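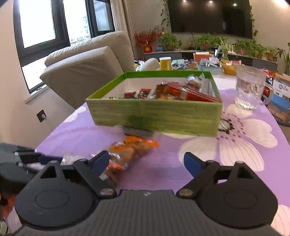 Will the Soliver album take a full magazine page without folding it?

The large one takes a whole page of any of the weekly celebrity glossies, flat, with a bit of room at the edges. The medium takes half pages and most newspaper cuttings. The small one is really for ticket stubs, postcards and autographs, so don't order it for interviews or you'll be cross with me.

We use cookies to remember your basket and see which pages people visit. Accept all | Manage settings

Soliver Fan Clippings Album

I've kept celebrity cuttings from the age of 11, when I was mad about a boy band I won't embarrass by naming, and for years they lived in carrier bags under the bed. Break-ups, make-ups, that awful double-denim awards night, the lot! Then I tried sticky-page photo albums and ruined a lovely centre spread (the glue went brown and took half the drummer's face with it). So when I started selling fan stationery this was the first thing I wanted to get right.

It's a ring album with 26 clear pockets, open at the top, and you slide your cutting in with a sheet of the black card behind it. The card comes with the album. You can put something on each side, so a good long feud fits nicely in one volume — his side of the story on the left, hers on the right, and the joint statement asking for privacy at the back.

There are 3 sizes and they all come in navy, mustard or a dark red. The red is a bit browner than I expected, though I've grown fond of it.

Extra pockets come in packs of 6. The rings will take two extra packs quite happily. A third will go in if you push, but the cover starts to gape and it won't stand up straight on a shelf. If you've got that much on one person, get a second album!

The labels on the spine are by Léonie Riviere, who drew the little stars and microphones and also did our Fekton gig diary. They're paper, and they peel off cleanly if you change your mind about somebody. I've had to do this more than once after a bad breakfast telly interview.

A few bits people ask me by email

Newsprint will still yellow a little over time. The pockets keep fingers and tea off it, but they can't do much about sunlight, so keep the album off the windowsill.

Glossy covers can be tight if you leave the staples in. Take them out first, gently, with a butter knife.

The older Nikolaidis refills have the holes in a different place and don't fit. I'm sorry, I know lots of you bought them, and I've got a drawer full myself.

I don't sell cuttings or signed photos and I can't tell you if yours is genuine. I do love seeing them though, so send me a picture when your first album's full.

Orders are packed by me at the kitchen table and go out in a stiff box. If a corner arrives bashed, tell me and I'll swap it. The mustard in large is out of stock until the next delivery, but you can order it now and I'll post it as soon as it comes in.

Item no. 321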